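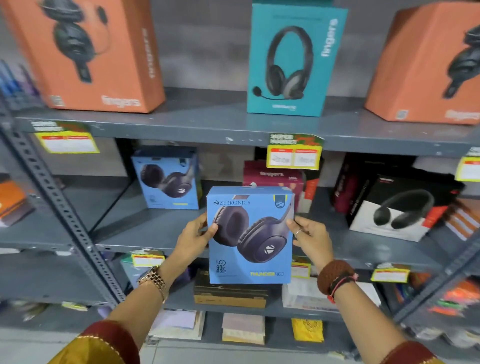
So I finally gave in and went headphone shopping. My old pair has been held together with tape since August, and the left ear only works if I tilt my head like a confused puppy. Rhea Mangubat had to listen to me complain about it on every single bus ride, and I think she was ready to buy me some herself!

I'm bad at this kind of shopping. I read boxes the way other people read menus, all of them, twice, and then I panic. The orange "fingers" boxes got my attention first (so orange!), and there's a teal one with a boom mic that would probably be great for work calls. I don't want to look like I'm landing a plane, though, so that one stayed put.

The one I kept going back to was the Zebronics Thunder Neo. Light blue box, dark navy headphones, nice padded ear cups. The front says 60h backup, and for somebody who forgets to charge everything she owns — phone, toothbrush, the little bike light — that number is very tempting. I'd love to know how it holds up in real life, so if you have a pair, please tell me.

My wish list, for anyone in the same boat:

- over the ear, because earbuds fall out of me
- comfy for up to 7 hours (long editing days)
- a color that isn't plain black
- folds small enough for my gray tote

I texted Octavio Yupanqui for advice and he sent back 2 voice messages, both of them about speakers. Thanks, Octavio. Llinos Bowen was more useful and told me to try on anything I could with my glasses on, which I'd never thought of. My last pair pinched right behind the ears by lunchtime and I just put up with it for years.

I haven't made up my mind yet. Navy is winning, but I want to sleep on it and read a few more reviews tonight with a cup of tea. Meanwhile the taped pair is back on my desk, and I've got half a podcast left to finish in one ear.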